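Horácio Barros has packed orders for Dukora for 12 years, most of them at a white-topped table. He likes a plain brown cardboard box and leaves it open until the order sheet has been read twice.

"Tape is the last thing," he says. "People tape early and then they find the invoice on the chair."
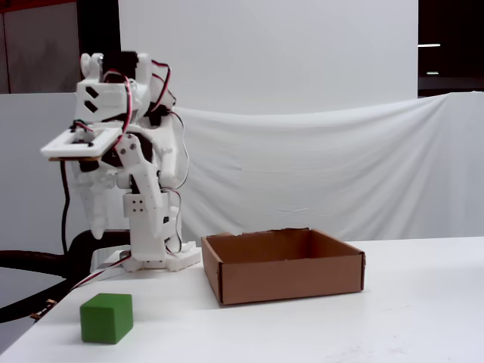
He buys his boxes flat from Prokby, 1000 at a time, and folds 30 before lunch. Wednesday is the heavy day. Asked what he would change, he thinks for a bit. "The stool," he says. "I asked for a new one in May."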